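Questions fréquentes – soins et huiles pour le corps Lometti

Quelle différence entre le baume Lometti et l'huile sèche ?
Le baume est plus riche et se garde pour les coudes, les genoux et les talons. L'huile sèche s'applique sur tout le corps, matin ou soir. On peut utiliser les deux, en commençant par l'huile.

Combien de temps attendre avant de s'habiller ?
Deux minutes suffisent pour l'huile. Pour le baume, comptez un peu plus, surtout avec des vêtements clairs.

Puis-je l'utiliser sur le visage ?
L'huile, non : elle est trop parfumée. Le baume sans parfum (référence 643) convient aux joues et aux lèvres – évitez le contour des yeux.

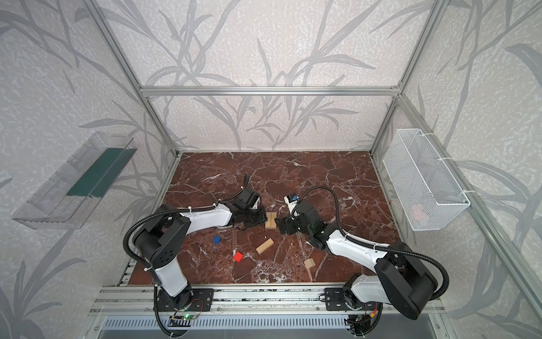 Plateau brun veiné de blanc, papier peint gris à feuillages.

J'ai la peau réactive, que faire ?
Faites un essai au pli du coude et attendez le lendemain. En cas de rougeur, rincez à l'eau claire et n'appliquez plus le produit. Songül Kahraman, notre conseillère, répond par message le mardi. Elle ne remplace pas un avis médical.

Le baume a durci, est-il encore bon ?
Oui. Il fige quand la pièce est fraîche. Réchauffez-en une noisette entre les mains.

Comment fonctionnent les recharges ?
La recharge Gramby se glisse dans le pot d'origine, une fois celui-ci lavé et bien séché. Elle ne va pas dans les anciens pots à couvercle vissé.
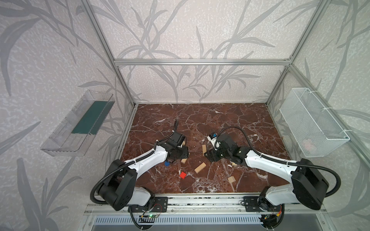 Les deux bras blanc et noir au-dessus du plateau marbré.

Où trouver vos produits ?
Sur ce site et dans plus de 27 instituts partenaires. La boutique Işık propose aussi les formats voyage, jusqu'en juin.

Quels sont les frais de port ?
Ils s'affichent dans le panier avant le paiement. Les colis sont remis au transporteur Jikstead, qui vous envoie un numéro de suivi.

Puis-je retourner un produit ouvert ?
Non, pour des raisons d'hygiène, sauf flacon défectueux. Écrivez alors à Remzi Duman, au service clients, en indiquant le numéro de lot inscrit sous le flacon.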